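Simulation and Controllers > Grippers and end effectors

Thread: Stock two-finger vs. Tukent adaptive on the dual-arm base, same scene, different answers

brinell_hb
Posted 22 October 2023

I have been comparing two gripper models on the dual-arm mobile base in the Nirnunar simulator and I'd like a sanity check before I write it up. Gripper A is the stock parallel model that ships with the base. Gripper B is the Tukent adaptive three-joint model, imported from the vendor file with collision meshes simplified to convex hulls.

Task is a door pull followed by a pick from a table in the next room. 200 trials per gripper, randomized start pose, same seed list for both. Controller is joint impedance at the arm, position at the fingers. Contact solver at 4000 Hz because anything lower gave me chatter on the handle.

Gripper B wins the pick by a wide margin and loses the door pull by a wide margin. I expected the first. I did not expect the second, given that the adaptive fingers should wrap a bar handle better than two flat pads.

Head camera view from the test apartment is at the end of this thread page (the forum software moves attachments down there). Both grippers in that view are the same model, one per arm.

slipring
Re: Stock two-finger vs. Tukent adaptive

Convex hulls are your problem. If you hull each finger segment separately you get gaps at the joints, and if you hull the whole finger you lose the concave side completely. Either way the wrap never happens in the solver, only in the render. What decomposition did you use?

brinell_hb
Re: Stock two-finger vs. Tukent adaptive

Per segment. I checked the contact points in the viewer and I do get contact on the distal and middle links. The proximal link never touches.

slipring
Re: Stock two-finger vs. Tukent adaptive

Then it isn't wrapping. It's a fingertip grasp with extra compliance, which is the worst case for a pull. Add a convex decomposition on the proximal link and rerun before you publish anything.

koskela_user
Re: Stock two-finger vs. Tukent adaptive

I disagree with slipring on this one. We ran the Koskela arm with a similar adaptive hand and the proximal link didn't touch on the real hardware either, on a handle that size. The pull still worked. The difference was the wrist. With a stiff wrist the door arc drags the fingers off the bar, whatever the fingers are doing. Drop the rotational stiffness about the handle axis and try again with no mesh changes.

Also, what is the tool center point offset? Vendor files for adaptive hands often put it at the palm. If your approach pose was tuned for the stock gripper you are pulling from the wrong depth.

brinell_hb
Re: Stock two-finger vs. Tukent adaptive

TCP is at the palm for B and between the pads for A. I did correct the approach for that. I did not correct the rotation center used by the impedance controller. That one still points at the old frame.

koskela_user
Re: Stock two-finger vs. Tukent adaptive

There it is. Your wrist is compliant about a point that isn't where the hand is.

slipring
Re: Stock two-finger vs. Tukent adaptive

It explains part of it. It does not make the collision geometry right. You would be tuning the controller against bad contacts, and the gains won't transfer. I have seen people do this for a whole January and then throw the gains away.

mullion
Re: Stock two-finger vs. Tukent adaptive

Separate question about the camera. Looking at the head view, the casing of the robot fills a good part of the bottom and the black lower body of the right gripper disappears behind it. If your handle pose estimate comes from that camera, you are going to lose the lower part of the hand every time it comes in close. Gripper B is longer than A, yes? So the visible portion changes between conditions and you are comparing perception as well as grippers.

I'd also look at your color segmentation. The door frame is orange and the handle is orange. Against the blue door that's easy, but at a shallow angle the handle mask can merge with the frame.

brinell_hb
Re: Stock two-finger vs. Tukent adaptive

Handle pose is ground truth from the simulator for both conditions. Camera was logged only. The pick does use the camera, on a table asset with a tiled board on it, and there I take your point about occlusion. I'll run the pick again with ground truth object pose so the two halves match.

mullion
Re: Stock two-finger vs. Tukent adaptive

Good. I would report both. Ground truth pose tells you about the gripper, camera pose tells you about the system, and most people who read a comparison want the second.

What is the gray jagged patch low on the marble wall, just above the robot? Is there a collision body attached to it?

brinell_hb
Re: Stock two-finger vs. Tukent adaptive

Visual mesh only, no collider. I checked the contact log for the base and both arms.

asumetti_fw
Re: Stock two-finger vs. Tukent adaptive

On the controller side: I maintain a port of the Asumetti controller for this base. At 4000 Hz on the contact solver, what rate is the finger position loop? If it's still at the default, the fingers hold the last setpoint across a lot of solver steps and act like a rigid stop. The stock gripper doesn't care, it has one degree of freedom and it's closed. An adaptive finger does care.

brinell_hb
Re: Stock two-finger vs. Tukent adaptive

Default. I'll raise it.

Plan, in order:
1. Move the rotation center to the actual tool frame. Rerun door pull, both grippers.
2. Raise the finger loop rate. Rerun.
3. Decompose the proximal link. Rerun.
4. Pick with ground truth object pose.

One change at a time, same seeds.

slipring
Re: Stock two-finger vs. Tukent adaptive

I would put 3 first, but fine. Post the contact counts per link with each run, not only the success rate.

brinell_hb
Re: Stock two-finger vs. Tukent adaptive

Step 1 done. Door pull with B improved but is still behind A. The failures now are mostly late in the arc, with the bar sliding along the distal link. Early slips are nearly gone.

slipring
Re: Stock two-finger vs. Tukent adaptive

Sliding along the distal link is what I would expect with no proximal support.

koskela_user
Re: Stock two-finger vs. Tukent adaptive

Or friction. What coefficient did the import assign to the pads? Check that it didn't fall back to the default material.

Attachments 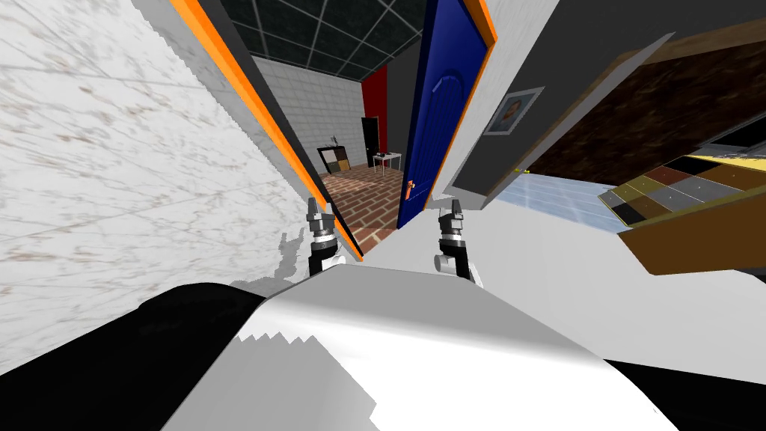 Reading time: 4 min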